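Notebook, bench 2, December

Picked up the humidity problem again at 8:15. The Ellness cabinet was reading 60 percent on its own dial this morning and the Nidel logger next to it said 70. One of them is wrong, and the veneer offcuts inside have started to cup, so I'm inclined to believe the logger.

Pulled the cabinet dial and put it in the salt jar. Used table salt made into a wet slush, lid taped. That should settle in the mid seventies if left alone overnight. The logger goes in tomorrow so that both get the same treatment. Please don't open the jar to look. You can read the dial through the glass.

Glue tests from last week:

Hide glue, old batch: joint let go along the glue line with hardly any wood fiber pulled. Threw out the rest of the pot.
Hide glue, new batch: good, tore fiber on both halves.
Fish glue from Pronlow: good on maple, poor on the oily rosewood piece even after wiping it down. Want to repeat with a freshly scraped surface and less waiting before the clamp goes on.

All of these were cut and glued while the cabinet was drifting, so I would not lean on the numbers. The ranking probably holds. I wrote the failure loads on the back of each sample in pencil and they are in the shallow drawer.

Szewczyk clamps: the short one slips under load. Cleaned the screw and it still slips. The pad may be worn. Put a strip of tape on the handle so it doesn't go back on the rack.

11:40. Moved the samples off the radiator side of the room to the north shelf. Should have done that in the fall. Also found the missing cauls behind the band saw, warped, going in the scrap bin.

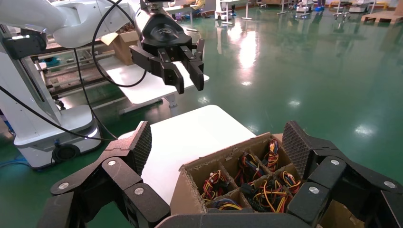

Feng-yi Yu thinks the cabinet is fine and the door seal is the trouble, and would like a strip of paper shut in the door at each corner before anyone buys a new dial. Did it after lunch. The paper pulls out freely at the bottom hinge corner and grips at the other three. So the seal is bad there whatever the dial turns out to be doing.

To do: order seal by the yard, measure the groove first. Logger into the jar in the morning. Recut two rosewood pieces, scrape, glue the same hour. Leave the maple alone until the cabinet holds steady for a full week.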